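Week 4 handout - inventory and loot design (Gokine module)

Read before Saturday. Bring the Caltidia build, not the old one.

Carry limit is 200 slots. Rirkeck drops go in first, allways. Item table has 3003 rows, the DLC one 3436. Dont merge them yet.

Pascual merchants: buy only, no trade. Stack rules next week.
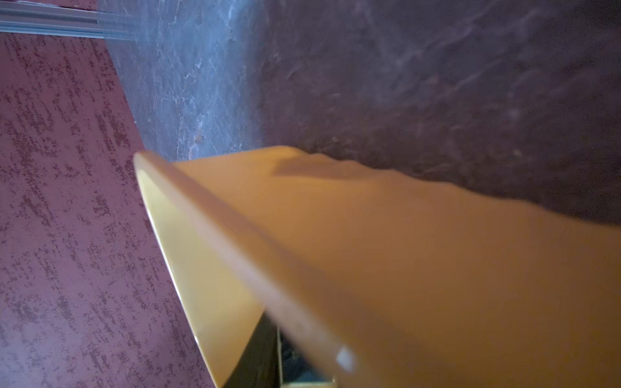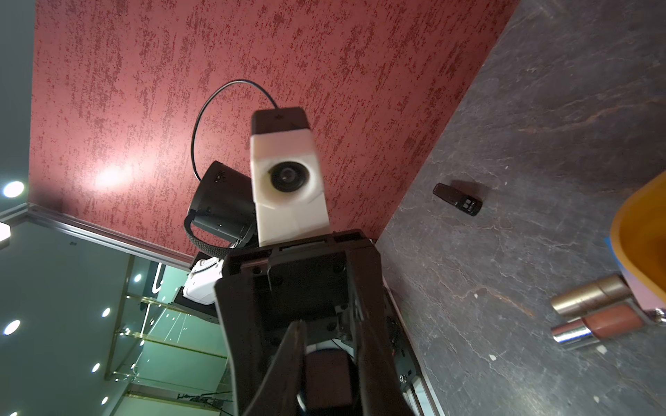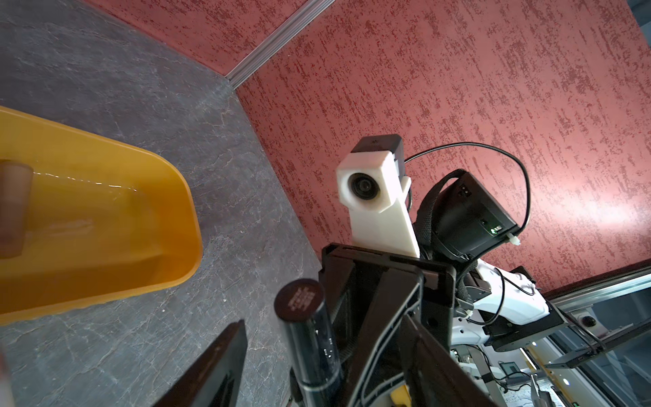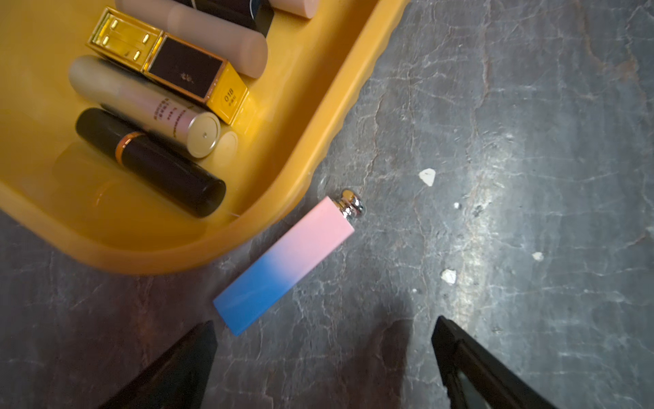 Container loot next. Roll the container, then the contents, two seperate tables. Keep item types grouped so players can read a haul quickly. The yellow tray with lipsticks on their sides would be one container, one type, and the gold case is your rare. Rare weight stays low. Sketch your own table, half a page, hand in at the start.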